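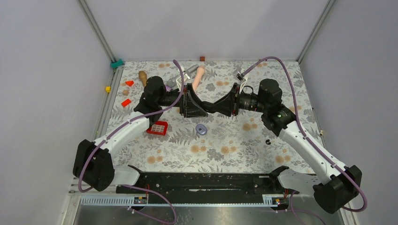

Grutham, March

I have been meaning to write about my grandmother's tablecloths since last fall, and every time I sat down to do it I ended up going to the hall closet to look at them instead, which as you can imagine does not get a post written. But it rained all Tuesday and the tea was made and the closet door was shut, so let's see how far I get.

When my grandmother moved out of the house on Skudska Street, the furniture went quickly. Cousins came with trucks. The dining set was gone by lunch on the first day, and the good lamps not long after. The linens, though, sat in two deep drawers until the very end, and when I asked who was taking them I got the kind of silence that means they are yours now. So I drove home with 20 tablecloths in the back seat, folded the way she folded them, in thirds and then in thirds again, and the whole car smelled of cedar and old starch.

I didn't know then that I cared about tablecloths. I had one at the time, a plain blue thing that came out for Thanksgiving and went straight back. My grandmother used one every single day of her life. Breakfast got a cloth, supper got a cloth, and if company was coming the everyday cloth came off and a better one went on, and then after the company left the better one went into the sink with a scoop of soda. I remember her running her palm flat across the table from the middle out to the edge, over and over, long after there was anything left to smooth.

Most of hers are florals. She loved a big cabbage rose, the pinker the better, and there is one with lilacs all around the border that I still can't bring myself to put a gravy boat on. But there are quiet ones too, and it is the quiet ones I have come around to. Gray leaves on an off-white ground, a bit of fern, a little orange somewhere so it doesn't go gloomy. I used to think those were the boring ones at the bottom of the drawer! Now I find that a plate of toast looks better on them than on anything else I own, and they forgive a coffee ring in a way the roses never do.

The stains have been an education. I asked at Pîrvu, the dry cleaner near the post office, what it would cost to have the whole lot done, and after I had finished blinking I went home and read up on it. For what it's worth, this is what has worked for me. Old yellow fold lines come out with a long soak in cool water and oxygen bleach, and by long I mean overnight and then all the next day too. Tea needs white vinegar first. Candle wax goes in the freezer, then you chip at it, then a warm iron over brown paper. Rust I have given up on. There is a rust spot the shape of a pear on the lilac one and I put the bread basket over it, and I suspect that's exactly what she did.

Please don't dry old cotton on high heat. I lost a nice yellow check that way and it came out fit for a card table, or maybe a large cat.

I've also started going to the flea market at Grurari, out past the feed store, where there is a lady's stall at the far end with nothing but linens piled up in apple crates. You have to get there before 1030 or the dealers have been through it. I told myself I would only look. I have since come home with four more, plus a set of napkins that matches nothing, and a long banquet cloth that doesn't fit any table I am ever likely to own. It's beautiful, though — heavy as a wet coat, with a hem somebody stitched by hand and didn't hurry over. I have it over the back of the sofa for now.

What I've changed at home is simple enough. I put a cloth on the kitchen table every morning, even when it's only me and a boiled egg. It takes perhaps a minute. I notice that I sit down to eat instead of standing at the counter, and that the mail doesn't pile up there the way it used to, maybe because a pile of bills looks so rude on top of a fern. I do the laundry more often, I'll admit, and the ironing has gotten a little out of hand. I iron about half of them now and let the rest be wrinkled, and so far the sky has stayed up.

I still want to find out where the lilac one came from. There's a scrap of a paper label on the back with 843 written on it in pencil, and it could be a price or a lot number or somebody's house for all I know. If you recognize that sort of thing, leave me a note in the comments. I'm going to go put the kettle on again and take the gray one off the line in the basement.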